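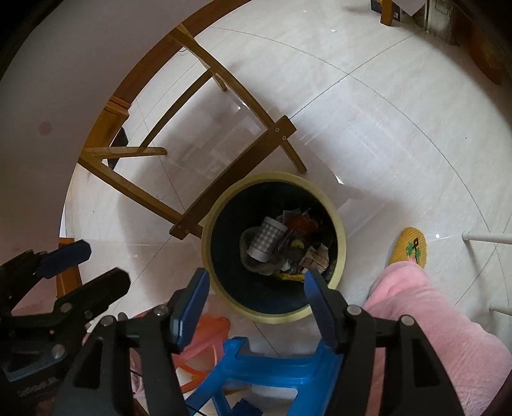 Bin with the yellow rim, tiled floor.

Neramska Dog Owners Forum > Rules and Bylaws > Leads in the lower park

marrowbone
So the council's new dog bylaw starts in February. Leads no longer than 2 metres everywhere in Neramska, including the lower park, where mine has run loose for years and offended only ducks. Has anyone read the thing? Page 8 seems to say a dog can be listed as "of concern" after one complaint. One!

tup_and_ewe
Read it twice. It says one complaint with an injury, to a person or to livestock. I keep sheep up at Rirach and I'd have gone further. Three of my ewes were chased through a fence last spring by somebody's friendly spaniel.

marrowbone
Sorry about the ewes. Mine is fourteen and couldn't chase a parked car.

Pell_2045
The petition against it has 3743 names, which is impressive for a town where you can't get six people to a public meeting. I suspect some of them are dogs.

tup_and_ewe
I suspect some of them live in Anex.

gingerlurcher
I signed and I live in Neramska, thank you. I've no quarrel with leads by the road or near stock. But the fenced bit behind Oláh Pet Supplies is included too, and the whole point of a fence is that the dog stays inside it.

Pell_2045
Fenced bit is exempt. Schedule at the back, in very small type.

gingerlurcher
Well. Can I unsign?

tup_and_ewe
The type isn't that small.

marrowbone
Does anyone know if the extending sort of lead counts, if you lock it short? The council phone line played me a lot of flute and then hung up.

Pell_2045
Bylaw says "not capable of extending beyond", so no. Mine's for sale, hardly chewed.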